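Drying Mats and Serving Trays: Frequently Asked Questions

We use cookies to remember your basket and to count visits. Accept all | Settings

Search this site Search Go

This page was written by Zoriana Symonenko, who answers the mail for the Nechyporuk kitchen shop in Prustodcombe. Last changed in November 2023.
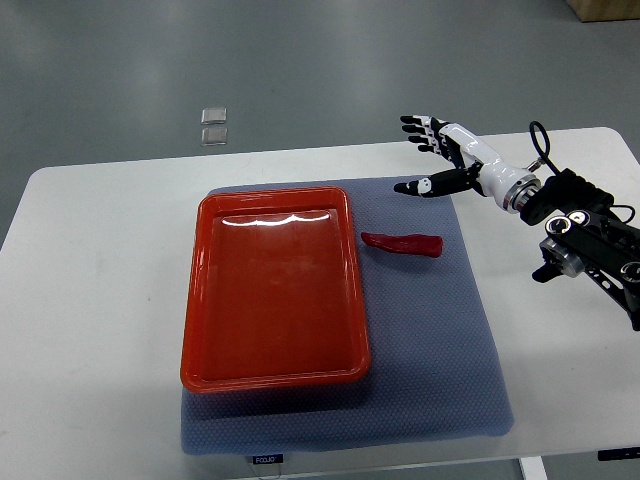
Many customers buy a mat for their dishes and a tray for preparing vegetables, and after some weeks they write to us with the same questions. I have collected them on one page. If your question is missing, please write to the shop and I will answer it as well as I can.

What is a padded drying mat for?

It is first of all for dishes. You wash a cup or a plate, you put it on the mat, and the water goes into the fabric and does not run over the table. But many people leave the mat on the table the whole day and use it as a soft place to work. A plastic tray slides less on it than on a smooth table, and a glass makes less noise when you put it down.

Can I cut vegetables directly on the mat?

Please do not. A knife goes through the fabric very easily, and after this the filling comes out in the wash. Use a cutting board. You may put the board on the mat, but if the mat is thick the board can move a little under your hand. For hard vegetables like pumpkin I take the mat away.

Which mat size goes with which tray?

We do not sell them as a set. Put the tray on a sheet of newspaper, leave a hand of free space on one side, and fold the paper to this size. The free space is where you lay the things which are not yet in the tray: a pepper, a clove of garlic, a spoon. If the tray covers the whole mat, you will always put the wet things on the table and the mat helps you very little.

There is a thread hanging from the label of my mat. Is it a defect?

Usually no. It is the end of the sewing thread. Do not pull it, the seam may open. Cut it with small scissors and leave a short end. If the seam is already open for more than the width of a finger, write to us and we will change the mat.

How do I wash the mat?

In the machine at a low temperature, with a small amount of detergent. No fabric softener, it makes the fabric repel water and then the mat does not do its work. Dry it on a line or over the back of a chair. The tumble dryer made two of our own mats hard at the corners, so I do not recommend it, even on the gentle program.

A mat with a pattern of small cells, like honeycomb, keeps crumbs in the pattern. Shake it outside before you wash it.

How often should I wash it?

If it stands with dishes every day, once a week. If you only put a tray on it, every second week is enough. Smell it, this is the best test. A mat that is never fully dry begins to smell like a cellar, and then it should be washed the same day.

Will a red tray give color to the food or to the mat?

A plastic tray should not. The color is in the material and is not painted on it. What happens more often is the opposite: the food gives color to the tray. Tomato sauce, turmeric and beet leave marks on light plastic. On a red or orange tray you do not see the tomato marks so much, and I think for this reason many people choose it.

My tray smells of chili. What can I do?

Wipe it first with a little cooking oil on a paper towel, because the hot part of the chili dissolves in oil better than in water. Then wash it with dish soap and warm water. If the smell stays, spread a paste of baking soda and water on the bottom, wait 20 minutes and rinse. Do not put your face above the tray when you rinse it with hot water. I did this in September and I coughed for a long time.

Should I wear gloves for chili peppers?

If you prepare one pepper, you can hold it by the stem and wash your hands with soap after. If you prepare a whole bag, yes, wear gloves. In both cases do not touch your eyes, and wash the knife and the board before you cut fruit on them.

How do I keep fresh chili peppers?

Whole, not washed, in a paper bag in the vegetable drawer of the refrigerator. They stay good for one week and often longer. You can also freeze them whole. Put them on a tray with a raised rim so that they do not roll off, leave them in the freezer until they are hard, and then move them to a bag. Frozen peppers are soft after thawing, good for soup and not so good for salad.

Can the tray go in the oven or the microwave?

In the oven never. For the microwave, look at the marks on the bottom. If there is no microwave mark, do not use it.

My white table has marks from the mat. Why?

The mat was wet too long in one place. Water stays between the mat and the table and cannot go away. Lift the mat in the evening and hang it up, and wipe the table with a dry cloth.

Do you deliver?

Yes, in Prustodcombe and in Drivcombe. A mat or a tray can be returned within 5 days if it is not used and the label is still on it.

Sign up for our newsletter Your e-mail Subscribe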